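Notebook, Istby bench - July, started 7:40 in the morning

Sourdough starter again. I know, I know, I said I was done fiddling with the flour blend after the last round, but the Meng rye came in and it smelled so good when I opened the sack that I had to try it. So the plan is the same loaf three ways: all white, white with a bit of rye, and white with a lot of rye (40 percent, which I already suspect is too much). Same starter in all of them, same water, same salt.

Fed the starter last night before leaving and it had doubled by the time I got in. Nice domed top, lots of little bubbles on the sides of the jar. The float test is supposed to be useless, but I did it anyway and it floated, so there.
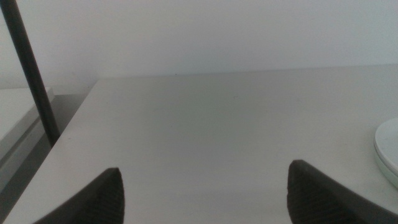

Mixed everything by hand. Total dough across the batch came to 2,729 grams, a touch more than I'd worked out on paper - I think I was heavy-handed with the water in the high-rye one, and it shows, because that dough is basically mortar. It stuck to the scraper, it stuck to me, it stuck to the tap when I tried to wash it off me. Note for whoever tries this next: wet your hands BEFORE you go in, and don't bother with stretch and folds on the high rye. It doesn't stretch! It just smears.

The plain white one is lovely. Smooth, springy, holds its shape after the second fold. The low-rye one is slower to come together but had caught up by lunch.

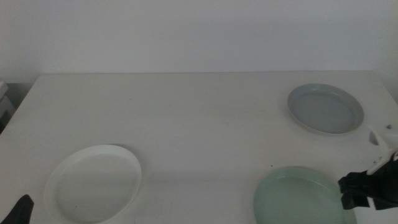
Three shallow round plates on the white table.

Baked in the afternoon. I had the Trisell oven set the way we wrote it down at Sudthorpe, lid on for the first part and then off, and the white loaf came out darker on one side again. Same side as before. I turned it halfway through the lid-off stretch and it helped a bit. I want to try a tray on the lowest rack next time and see if that evens things out.

Crumb notes, after cooling (I waited, for once):
White - open, a bit chewy, pretty mild. Fine with butter.
Low rye - my favorite by a mile. Tangy, tender, crackly crust.
High rye - gummy in the middle. Flavor is great, though, kind of malty. Probably needed up to 9 more minutes, or a tin.
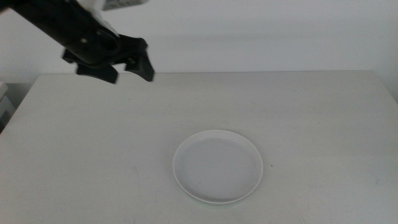
Black arm and gripper over the tabletop.

Leftover high rye is sliced and in the freezer for toast, help yourselves. Starter's back in the fridge, fed with plain white. Still to do: cut the water in the high rye and bake it in a tin, and order more rye before I use up the sack on pancakes.

Istby bench notebook | Questions: leave a note in the back pages | Back to top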